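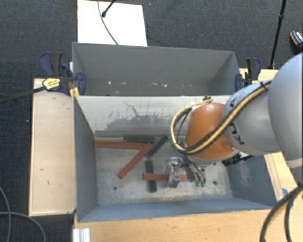
The public library in Bemport will extend its evening hours in January, and the reading room will remain open until 9 p.m. I have used that room for many years and wish to record my support for the decision.

The former closing time of 6 p.m. served residents poorly. Those who work in Pristemside and return by the late bus reached the door as the lights were being switched off. A petition circulated by Siiri Rantala received 900 signatures, and the library board accepted its main request without amendment.

Two matters remain open. The local history shelves are still locked after 5 p.m., and the printed catalog has not been revised to show the volumes moved upstairs — a serious inconvenience to anyone tracing a family name or a property line. I have written to the board on both points and have received an acknowledgment.

Readers who hold an expired card should renew it at the front desk before the new hours begin. Proof of address is required. The side entrance on the parking lot will be used after dark.

14 shares | 3 comments

Subscribe to receive new posts by email.

Contact | Copyright, all rights reserved | Back to top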